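**Hikovside Shared Kitchen – minutes of the users' meeting, 2 January 2019**

Present: nine users, including the chair and the minute taker. Apologies from two. The meeting opened ten minutes late because the room key was not where the notice said it would be.

**1. Minutes of the September meeting**

Accepted with one change. Item 4 said the new sink routine was "working well." Three people objected that there had been no check of any kind, and that a routine can't be said to work on the strength of a sheet taped to a cupboard. The line now reads "the new sink routine was put up."

**2. Bamboo boards**

Most of the evening went on this.

The chair reported back on the Okolitz offer. Okolitz sells bamboo boards for shared kitchens and proposes to replace all of ours on a yearly plan, at 352 for the first year and 146 for each year after that. Their leaflet says bamboo is "naturally hygienic" and "practically maintenance free." The meeting asked what either phrase was based on. The leaflet doesn't say, and the reply to our email was a second copy of the leaflet.

Points made in discussion:

- The boards we have are not worn out. One has a small dark stain close to an edge. Several people had assumed mold. Others thought tea or soy sauce. A stain doesn't tell you which, and the suggestion that we throw a board out on a guess was not popular.
- The juice groove is the part that gets missed. People wipe the flat middle and call the board clean. It was agreed that the groove should be gone over with a brush, all the way around, and that the handle cutout should get the same treatment.
- Boards have been left standing in water. The chair had seen it twice. One user said bamboo can take it. Another pointed out that laminated bamboo is strips and glue, and that she would want to hear from the glue. No one could say how long a soak is too long, so the rule will simply be no soaking.
- Drying flat on the counter was put forward again and turned down again. The underside stays damp.

A user who has been buying Pulico board oil for her own kitchen offered to bring a bottle in. The label promises that one coat will "seal the board for life" and then, in smaller print, tells you to put on another coat every month. The meeting found this hard to square. It was agreed to try it on one board only and leave the others alone, so that there is something to compare it with.

Agreed: the Okolitz plan is declined for now. The chair will write back and ask for the basis of the hygiene claim. If an answer comes that isn't the leaflet, it goes on the next agenda.

**3. Washing boards at the sink**

The September sheet had eleven steps. Two people admitted they had never read past the fourth. It will be replaced with this:

1. Scrape the board into the food waste first.
2. Hold it tilted over the sink, with one hand on the handle and the other supporting the lower edge. Don't lay it across the rim.
3. Detergent, brush, groove, both faces.
4. Rinse and shake it off over the basin.
5. Wipe with the board cloth and stand it upright.

There was some doubt about whether a shorter sheet will be followed any better than a long one. The minute taker would like it recorded that she was the one with the doubt.

Somebody asked for hot water to be made compulsory. The case for it was that it "feels cleaner." Not adopted, though anyone who likes hot water may use it.

**4. Wire basket in the left basin**

Complaint received that the basket makes the left side useless for anything large. Counter-complaint that without it, small items sit on the bottom in whatever is down there. The basket stays. Boards and big pans go over the right side, where the strainer is. Please empty the strainer when you finish. This has been said at every meeting so far and will presumably be said at the next.

**5. Cloths and brushes**

The cloth question came back without having improved. At present there is a yellow towel and a green cloth, and opinions differed on which is for hands. Four people said yellow, three said green, and the rest had been using whichever was nearer. It was agreed that yellow is for hands. The green cloth is for boards. If you bring in a cloth of a third color, please take it home again.

The brush lives on the window ledge by the detergent. A request for a separate brush just for boards was put off until we see whether the first one is being rinsed.

**6. Detergent and other spending**

The kitty stands at 600. A user had read an article recommending Na, a powder which claims to "reset" wooden and bamboo surfaces. Fifty was asked for a trial. Nobody present could explain what a surface is being reset to. The article was written by the people who make the powder. Request declined, although the user is free to buy some and show us the result – before and after, same board, same light.

The pump bottle of detergent will be replaced with the same kind when it runs out. There was a short argument over one pump or two for a board. The chair ruled that this is not a matter for a meeting.

**7. Bowls, mortar and counter space**

The bowls stacked on the counter to the left of the sink get splashed whenever a board is rinsed. It was suggested that they move into the cupboard. Against this, the cupboard is already full of lids that fit nothing. The lids will be gone through first. Anyone who believes a lid is theirs has until the end of the month to match it to a pot.

The mortar stays where it is. It's heavy, people use it often, and the last time it was put away it took two of us a good part of an evening to find it. The pestle goes back in the mortar.

**8. Any other business**

Water on the steel behind the sink: reported as a leak at the base of the faucet. It may be a leak. It may also be that people rinse things with some energy and don't wipe up. Before a plumber is called, someone will dry the whole deck, leave the faucet off overnight and look in the morning. This should have been done before the first email about plumbers went round.

Window: please close it when you leave. The catch is fine if you push.

**Actions**

- Chair: letter to Okolitz. New sink sheet, large type.
- Minute taker: overnight check of the sink deck.
- Oil user: one coat of Pulico on one board, marked on the back in pencil.
- Everyone: lids.

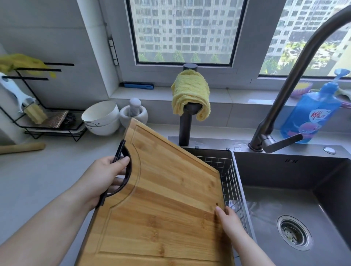 *Photo: Hikovside Shared Kitchen*

Meeting closed at 8:50. The next one will be called when there is a reply from Okolitz or a result from the oil, whichever turns up first.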